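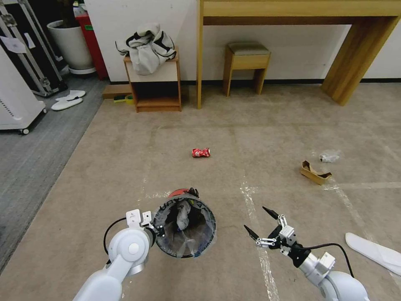 Numdale Regional Council will introduce its new household waste schedule in September. This thread sets out the main changes for residents. (1/8)

General rubbish will be collected every 2 weeks. Food and garden organics will move to a weekly service. Recycling dates are unchanged. (2/8)

Households in Linatness and Vanhove will keep their present collection day. Residents of Skundedel should check the new calendar, as several streets have been moved to a different run. (3/8)

Bins should be at the kerb by 6 am, with lids closed and handles facing the house. Please leave a clear gap between bins and any parked car. Bins on the nature strip must not block the footpath. (4/8)

Soft plastics, nappies and used tissues belong in general rubbish. Bagged recycling cannot be sorted and will be treated as rubbish - please tip recyclables in loose. (5/8)

A larger general rubbish bin is available on application to households with a medical need or with two or more children in nappies. The annual charge is waived for approved medical applications. Forms are at the Vanhove customer service counter and on the Council website. (6/8)

Council has set aside 200 kitchen caddies for residents of units and flats who do not already have one. They may be collected from the Linatness library during opening hours, one per household, on presentation of a rates notice or lease. (7/8)

Missed collections should be reported by 4 pm on the following working day. Reports made after that time will be held over to the next scheduled run. Calendars in large print are available on request. (8/8)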